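Chapter 4
Working in a simulated kitchen

What you will learn in this chapter
How a task is split into stages
How to write a start state and an end state
How to keep a log that another team can use
When to stop a run

In Chapter 3 you moved a single arm between fixed points in an empty world. From here on the arm has a kitchen to work in, and you will work in a team. The project that runs through this part of the book comes from a school robotics club set up by Birgit Böttcher. Her members had one term, no real arm and a classroom of ordinary computers, so everything they did was done in simulation. Your own class can follow the same plan.

4.1 Choosing a task

The club began with a list of 13 kitchen jobs and kept 4. The test was simple. Could a team member write down, in one sentence, what must be true when the job is finished? "The oven door is open" passes. "The kitchen is tidy" does not, unless you first agree what tidy means.

Write your own list before reading on. Leave out anything that needs 2 arms, as we come to those in Chapter 7.

4.2 Stages

A task that sounds like one action to a person is usually several to a robot. Opening a door can be split into approach, contact, pull and release. Each stage has its own start state and end state, and the end state of one must match the start state of the next. Where they do not match, you have a gap, and the arm will stop there.

Anouk Vanhove and Ville Karppinen, who made up one of the club's teams, called their controller Plata. Their first version had a single stage named "open". When it failed they had no way of telling which part had gone wrong – the log said only that the run had ended. They split the stage up and began again.

4.3 The log

Each run gets one line in the log. Record the run number, the name of the task, the stage reached and the reason for stopping. Use the same words every time. If one member writes "slipped" and another writes "lost grip", a search of the log will find only half the cases.

Save still views from your runs as well, and file them under the name of the appliance the arm is working at. Numbers for the joints are useful, but a picture will often show you at once that the gripper has come in too low or from the wrong side.

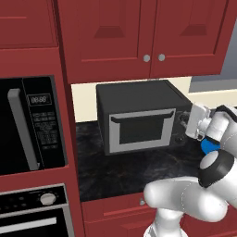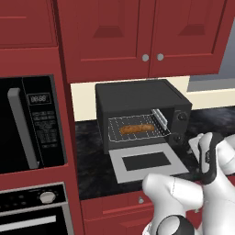

Figures 4.1 and 4.2. The club's simulated kitchen: the arm at the countertop microwave (4.1) and at the toaster oven (4.2).

Agree on a stopping rule before the first run. The club used a limit of 7 failed runs in a row, after which the team had to change something and write down what it was. Changing two things at once was not allowed – you cannot then say which of them made the difference.

Exercise 4A
Take one task from your list and split it into stages. Write a start state and an end state for each, then swap with another team and look for gaps in theirs.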